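Lendurico picking arm, reviewed after one season in a packing room

We pack fruit baskets for offices and small hotels. In a normal week 400 baskets leave our room, and before Christmas it is much more. I have worked at the packing tables at Bakke for a long time, first as a packer and now as the person who plans the shifts, so I look at this machine from both sides. We have used it since October.

What we bought

The Lendurico is a single arm with a two-finger gripper and a control box. The software is called Dotiten and comes with it. You pay for the software every month, also in the months when you do not use it, and I find this annoying for a seasonal business. The arm arrived in two crates and the installation took two working days. The manual is well written, but the chapter about safety distances is at the end and I would like to have it at the beginning.

What it does well

It is good with single pieces. Bananas, oranges, apples and firm pears it takes and places without much trouble. It does not hurry, and a practised packer is clearly faster over one hour. Over a whole shift the difference becomes smaller, as the arm does not need lunch. On our best day so far it finished 168 baskets, with one person beside it who added the paper, the grapes and the card.

The gripping force is set on a scale in Dotiten, and you can save a setting for each kind of fruit. This part I like very much. The names of the settings can be changed, so our people could write them in the language they speak at the table. One of my colleagues named all of hers after islands, so bananas are now Java in our system and new people must learn this.

What it does not do well

Grapes, never. Soft plums, no. Anything in a net bag confuses it and it stops with a message that says only "Object not valid". We had this message 279 times in the first month, I know it from the log. After an update it became better, but I still think a message should tell you what to do next.

The height for releasing the fruit has to be set again for every type of basket. Our baskets come from different suppliers and the rims are not equally high. If you have only one type of basket, you will probably not notice this.

The gripper fingers are easy to wipe. The cables at the wrist are less easy, and dust and small fibres from the packing material collect on everything near the table. We now clean at the middle of the shift and also at the end.

What changed for the people

This is the part I was asked about most by other firms, so I write a little more.

There are the same number of us as before. The management promised this in writing before the arm was ordered, and I would advise every workplace to ask for the same. Two packers had pain in the wrists from the repeated movement, and both say that it is better now. The work beside the arm is lighter for the body, but it is also more boring. You wait for it, you add your part, you wait again. After some weeks people told me that they missed talking, because at the old table they stood opposite each other and at the new one they stand in a row.

So we changed the plan. Each person works two hours beside the arm and then goes to the hand table, where the special orders are made. I should have done it like this from the first week. The training is short, half a day is enough for daily use, but only three of us can teach a new fruit to the system and these three are called all the time - also in their breaks. The firm pays a small extra for this now, and it took a long discussion to get it.

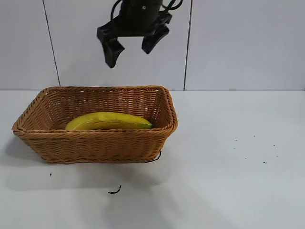 Gripper open over a woven basket with a single banana in it.

Price and service

The monthly fee for Dotiten is 1270 for our size of installation, and the service visits are not included. The telephone support is friendly and answers in the morning, in the afternoon you can wait long. A spare pair of fingers came quickly when we ordered it.

My opinion

For a room that packs firm fruit in one or two types of basket, I can recommend it. For mixed orders like ours it is a useful helper for a part of the work, and you need to plan the rest of the shift around it with care. I would buy the arm again. About the software contract I would negotiate harder, and I would ask for a pause in the summer months.

Four stars from five.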